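3.2 Student data collection

The capstone group, supervised by Vasco Matos, recorded tabletop demonstrations with the Fuster hand-held gripper in an office at the Brultberg campus.
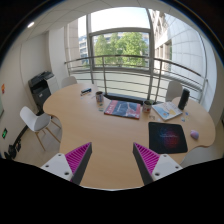

Figure 2. View from the gripper camera, fingers open over the table.

Each of the five students completed 48 demonstrations, and the table was rearranged between blocks. Objects differed in colour and height. 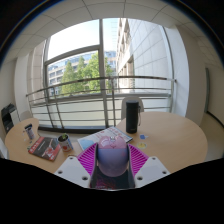
Demonstrations with incomplete tracking, 13 in total, were excluded before training. The remainder were labelled according to the Navaratnam protocol.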